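11/22/20

Got home at a decent hour for once, so I'm writing this at the kitchen table with my shoes still on. Big week at Holub. The second arm is in and we are officially "a mixed line," which is what Helju keeps calling it and what the rest of us say in her accent when she's out of earshot.

So the deal with the arms. Up to now I've unpacked the returned cups, checked them, stood them up and sent them down to the wash side. I've done that since February and I can do it half asleep (and have!). Now the arm is supposed to do the picking up and standing up, and I'm supposed to watch it on a screen and step in when it gets stuck. They named ours Gosta because that's what was printed on the crate it came in. Grímur wanted to call it something ruder.

I figured I'd hate it. My wrists don't hate it, I'll tell you that. Last winter I was icing the right one every night and I haven't touched the ice pack since they started letting me trade off. But it's a strange kind of tired I come home with now. My feet are fine, my hands are fine, and my brain is mush from staring at a tabletop and thinking go on, go on, pick it up. Efua says it's like riding in the passenger seat while your kid learns to drive, and her kid is learning to drive, so she should know.

Isla set it up so we can save pictures from the little camera down by the fingers, and she wants us to keep the ones we have a question about. I sent one to my own phone because I wanted Mom to see what I look at all day. She said "where's the rest of it?"

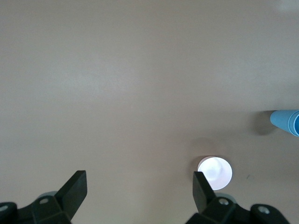

Gosta's view of my table. White cup standing, blue one on its side.

The cups lying down are where the job is now. A standing one I hardly think about. With one on its side I have to decide if I let the arm try or hit pause and reach in, and that's a judgment call, and I've started being kind of proud of my judgment calls. Rozália writes hers on a sticky note with little sad faces. Mine go in the log like a grown-up. We did 201 cups before lunch on my best day this week, and the whole shift came out to 684 with both arms going. Grímur says he could beat that by hand. He could too, for one day, and then he'd be on the couch for a week.

What's bugging me is the talking. We used to stand across from each other, the 3 of us on the early side, and yak straight through till break. I knew everything about Efua's sister's wedding down to the napkins. Now we each have a screen and we're all facing the same wall. I turned around to tell her something yesterday and Gosta stopped dead on me while my back was turned, beeping away, and Helju came over with the look. So I save it all up for lunch and then I forget half of it.

And there's the other thing, the hours. Helju swears nobody's getting cut. She also said they aren't filling Marta's spot, and I can do that math. They want 2 of us trained up to go over to Cullirden when they get their arms, and Isla hinted pretty hard that I should put my name in. It's more money. It's also forty minutes each way in the snow with my tires. I told her I'd think about it and then I thought about it so hard I missed my exit.

Kind of want to do it though! Isla showed me how to change where the arm waits between cups, and I moved it over a bit so it quit hanging right where I reach in. Such a tiny thing. I went around feeling like an engineer all afternoon - told Efua, told Rozália, told the guy who fills the vending machine.

Need to ask Helju about the pay difference before I say yes to anything. Also buy coffee, we're down to the Wanine decaf and I'm not living like that. Call Mom back.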